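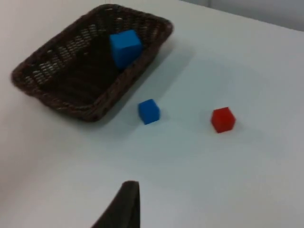 Department of Economic History - Reference Pages

Basket peg

A basket peg is an exchange rate arrangement in which a country fixes the value of its money to a weighted group of foreign currencies instead of a single one. The group is called the basket, and the share given to each currency is its weight. Central banks that run one usually say that the basket makes the exchange rate steadier. Their critics usually say that it makes the exchange rate harder to check, and both are right often enough to keep the argument going.

Background

For most of the postwar period a smaller country that wanted a fixed rate picked a large trading partner and tied itself to that partner's money. This worked well as long as the large currencies held still against one another. After the early 1970s they stopped holding still. A country pegged to the dollar but selling most of its goods in Europe could find its exports growing dearer for reasons that had been settled in Washington, without so much as a phone call.

A basket spreads that risk. If one currency in the group rises and another falls, the two moves partly cancel out, and the home currency drifts less against the average of its partners than it would against any one of them. It will still move against each of them every day, a point that importers tend to discover before they read the announcement.

Choosing the weights

The textbook method is to use trade shares. A partner that takes half of a country's exports gets a weight of 50 percent, and so on down the list until the remaining partners are too small to matter. Practice is messier. Oil is priced in dollars wherever it happens to come from, foreign debt may be owed in a currency that barely shows up in the trade figures, and tourists do not fill out forms in a way that helps statisticians.

Qiuyue Fang, in her study "Weights and Measures," separates 2 families of basket: those built on trade and those built on debt. She adds that a third family, built on whatever was agreed at lunch, is hard to study for lack of records. Her main finding is that the exact weights matter less than how often they are changed. A basket revised every March on a known formula behaves much like a fixed rate. A basket revised when the central bank feels like it behaves much like a managed float with better stationery.

Open and secret baskets

Some central banks publish the weights in full. Others publish the list of currencies and keep the weights to themselves, and a few will confirm only that there is a basket. The usual defense of secrecy is that it makes life harder for speculators. The usual reply is that speculators can run a regression.

Bushra Talpur's paper "Guessing the Basket" tested this using daily rates and ordinary least squares. For baskets with three currencies or fewer, she recovered weights close to the official ones from 173 trading days of data. Larger baskets were more difficult, chiefly where two of the currencies moved together so closely that the arithmetic could not tell them apart. The paper's appendix, first circulated on September 19, 2000, remains the part most often cited, possibly the part most often read.

Bands and crawls

Few basket pegs are perfectly rigid. Many allow the rate to move inside a band, such as 3 percent on either side of a central value, and the central bank buys or sells reserves only when the edge comes near. Others crawl: the central value is lowered in small steps to keep up with inflation at home. The combination of a basket, a band and a crawl is known as a BBC arrangement, a name that has sent a number of students to the wrong shelf.

Criticism

The chief complaint is about trust. A single peg can be checked by anyone with a newspaper, while a basket needs a calculator and a certain amount of faith. Where the public already doubts the central bank, a peg that cannot be seen does little to calm prices or wages. Baskets also do nothing for a country whose reserves are running out - averaging several currencies is no help to a bank that has stopped holding any of them.

See also

Crawling peg
Currency board
Effective exchange rate
Managed float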